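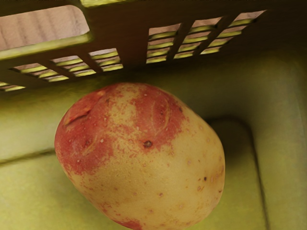

Hoekstra packs seed and table potatoes in a long gray building outside town, and twice a year it opens the test room at the back to growers and anyone else who signs up. I went on 2026-05-28 with two people from our own packing shed. We wanted to see the gripper comparison, because we have been putting off a decision on the end of our line since March.

32 shares | 7 comments

The day started with coffee and a short talk by Rianne Brouwer, who runs the trials. Her job is to find out which gripper can take table potatoes out of a crate one at a time without marking them. Picking from a full crate is the easy part, she told us. Most of the lost time comes at the end, when one or two potatoes are left against a wall or in a corner and the fingers have no room to get down beside them.

For that reason a lot of the work is done in simulation first. The screen at the front had the crate model up, a yellow-green one with slotted sides and handle openings, and a single potato on the floor close to the slotted wall. The potatoes in the model are detailed. The one we were looking at was pale yellow with a big blotchy patch of red, a dark eye near the middle and a scrape in the skin. I asked if the skin mattered for a gripper test. Brouwer said it matters for the camera, which has to find the outline of the potato before the arm can plan anything, and mottled skin can fool it into seeing two objects. The slots cause trouble too, with all those yellow-green and pale stripes.

Three grippers were set up in the test room, all on the same make of arm. The first was a Pulier two-finger gripper with soft pads. It was quick and had no trouble in the middle of the crate. Near the wall it had to turn so that one finger went on each end of the potato, and on the longer ones it ran out of opening.

The second was a suction cup from Buner with a folded rubber bellows. It comes straight down, so the walls don't bother it much. Dirt does. With washed potatoes it did well, and with brushed ones it dropped several while we stood there. Buner sells a finer filter for dusty work, but it was not fitted that day.

The third was the Stestent, with three thin curved fingers that slide under the potato. It was the slowest of the lot and the one I liked best. It got hold of potatoes right in the corner, although it scraped the floor of the crate more than once doing it.

Each gripper was given 100 picks in the morning session. The results were written on a whiteboard, but they asked us not to pass them on until the bruise checks are finished. Those take a few days — the potatoes are stored, then peeled and looked at.

After lunch we got to try the controller. You choose the crate type, set the closing force and tell the arm how near the wall it may go. I had it making picks of my own in around 7 minutes, with some help. The menus are plain, but going back a step drops your force setting, and one of my colleagues found that annoying enough to write it on the feedback card.

Parking is behind the cold store, and you need closed shoes. We have asked to send two crates of our own brushed potatoes for the next round, and Brouwer will let us know when there is a slot.

7 comments | Share this report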